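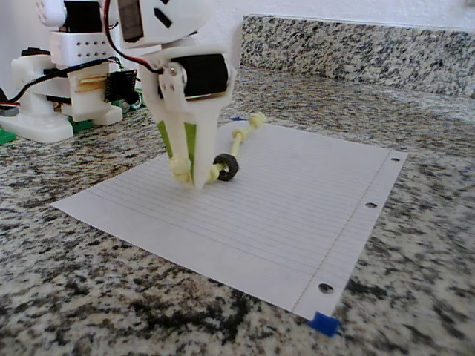

Pale yellow knotted rope on a sheet of lined paper.

Timing belt interval on a low-mileage diesel van

The owner's manual for my Görtz 2-liter diesel specifies belt replacement every 5 years, without reference to distance. The dealer in Lisbridge advises that mileage alone governs. The vehicle is used for short deliveries only. Which guidance should be followed?
4 comments

Answer 1
The manual takes precedence. Rubber belts deteriorate with age as well as use, and short trips involve frequent cold starts. The tensioner and water pump should be replaced during the same service — the labor largely overlaps. Please request an itemized invoice and retain it with the service record.
Shares: 5

Answer 2
Mine was never changed and it runs fine. Loseveck sells the kit for 250.

Answer 3
Edited Mar 11, 2025
Owners should confirm the engine code before ordering parts. Britside kits are supplied in 2 belt widths, and the wrong width will not seat correctly on the pulley.

Related questions
Coolant loss after water pump replacement
Rough idle on a cold diesel
Where is the engine code stamped?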